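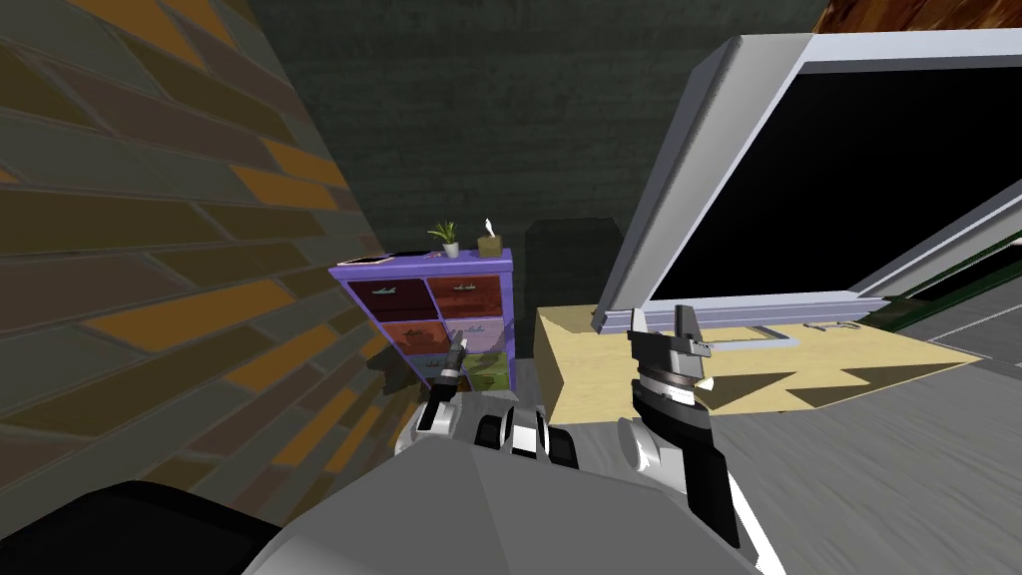
A practice room made by a computer. The robot's left gripper is in front of the purple drawer cabinet.

How Does a Robot Know Which Drawer to Open?
A reading page for young visitors from the Walgate Learning Office

Suppose someone asks you to fetch a pencil from the top-left drawer. You look, you reach, you pull the handle, and you have your pencil. You hardly think about it. A robot has to be given a way to do each part of that job, and the instructions that tell it how are called software.

Software is written by people. It runs on a computer, and the computer sends signals to the robot's motors. At Walgate, our software group is led by Milagros Bañez. Her team writes programs for robots with two arms, and many of those programs are tried first in a room that exists only inside a computer.

What is a simulated room?

A simulated room is a little like the world inside a video game. The walls, the furniture and the robot are all drawn by a computer. The computer also works out what should happen when things touch. If a gripper bumps a cabinet, the program decides how hard the bump is and whether anything moves.

Our team calls its simulation program Ernen. In Ernen, a robot can try to open a drawer 852 times and no real drawer will be scratched. The team can also change the room between tries. The cabinet can be purple in one room and yellow in the next. The bricks, the floor and the plant on top of the cabinet can all be changed too. This helps the software learn that a drawer is still a drawer when its color is different.

Step one: seeing

The first job is called perception. This means using information from cameras and other sensors to work out what is nearby.

A camera picture is made of many tiny colored dots called pixels. To a computer, each pixel is only a set of numbers. The perception software looks for patterns in those numbers. A straight line may be the edge of a drawer. A small shape in the middle of a drawer front may be a handle.

Sometimes one thing hides part of another. When the robot reaches toward the lower drawers, its own gripper can cover part of what it needs to see. Good software remembers where the drawer was a moment ago and keeps that place in mind.

Step two: planning

The next job is to choose a path. The planning software asks questions such as these:

Where is the gripper now?
Where does it need to be?
What is in the way?

A robot arm has several joints, much as your arm has a shoulder, an elbow and a wrist. There are many ways to bend those joints and still reach the same handle. The planner our team uses is named Umali. In one lesson, Umali compared 81 paths before it picked one. It threw out every path in which an arm would hit the wall, the cabinet or the other arm.

Step three: control

Once there is a plan, the control software carries it out. It tells each motor how far to turn and how fast. Then it checks. If the arm has gone a little too far, the software sends a small correction. This checking and correcting is called feedback – you use it yourself when you pour a glass of water and slow down near the top.

Feedback matters most when the two fingers of a gripper close on a handle. Too loose, and the handle slips away. Too tight, and something could bend.

From the computer to the real world

A program that works in simulation must still be tested on a real robot. Real drawers can stick. Real lights make shadows that move during the day. Lachlan Kerslake runs these tests at our Nerkcombe workshop, and he writes down each mistake so that the team can put the same problem into Ernen and practice it again.

Words to know

Gripper: the part of a robot that holds things.
Perception: working out what is nearby.
Simulation: a copy of the world made by a computer.
Feedback: checking a result and making a correction.

Try it at home

Ask a grown-up to choose a drawer that is safe to open. Close your eyes and have a partner guide your hand to the handle using only three words: "left," "right" and "forward." Which word did you wish you had? Write it down, and then play again with the new word added.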